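The Second Life of Hotel Linen

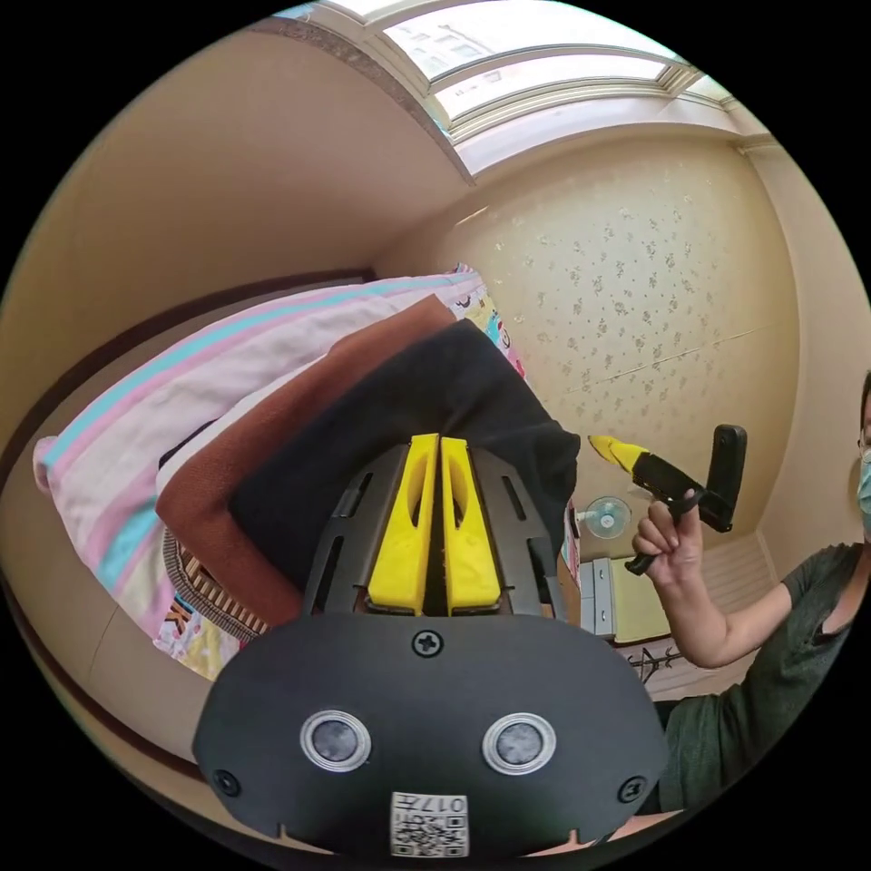 Folded blankets on a bed, among them one in pale pink with light blue and white stripes.

A bed sheet in a busy hotel is washed far more often than one at home. It passes through hot water, strong detergent and a heated press, and it is expected to come back flat and free of marks. When it no longer does, it leaves service. For most of the history of the trade, what happened next received little attention. Worn sheets were cut for rags, and blankets were stored until the storeroom was full.

In the harbor town of Staltuvton, where the tourist season closes in September, a different arrangement has been in place for five years. The textile office at Trulomia, a regional association of small hotels and guesthouses, collects retired bedding from its members, sorts it and finds a further use for each piece. The association handled almost 3000 pieces in its most recent season, the largest total to date.

The work is directed by Kha Khổng, who trained as a weaver before moving into laundry management. Under the current rules, every item is examined on a light table and placed in a grade. Sheets with thin centers and sound edges are cut down the middle and rejoined along the outer sides, a repair once common in households and known as sides-to-middle. Pillowcases are made from sheets that are too narrow for this treatment. Towels are hemmed to a smaller size.

"A sheet wears out in one place," Khổng said. "The rest of the cloth may be good for years. We were paying to have good cloth taken away."

Blankets present a harder problem. Wool that has been washed too hot becomes dense and loses its drape, and it cannot be returned to its former state. Trulomia sends such pieces to Âu, a workshop of 17 sewers on the north side of town, where they are cut into slipper soles, chair pads and linings for winter coats. Cotton blankets are easier to mend and generally go back into use, although the binding must often be replaced.

Fibers that have been blended are the most difficult of all. A polyester and cotton sheet resists wrinkles and dries quickly, qualities that made it attractive to hotel buyers, but it pills with age and is of limited value to recyclers. The association now advises members to purchase single-fiber bedding when stock is renewed. Not all have agreed. Plain cotton requires more pressing, and several of the smaller guesthouses do their own laundry with one machine and a hand iron.

A purchasing guide issued under the name Plillow sets out the recommended weights, weaves and hem widths. It asks for a label with the month of first use, sewn into the lower hem, so that wear can be compared between suppliers. It also suggests that dark and light pieces be bought in separate lots, as mixed loads are a frequent cause of graying.

Mended sheets are offered first to members at a reduced price. Those not taken are sold at the Âu shop on the quay, where 300 were set out at the start of the last sale. Double sizes went quickly. Single sheets remain in supply, and the shop will accept requests for them through the winter.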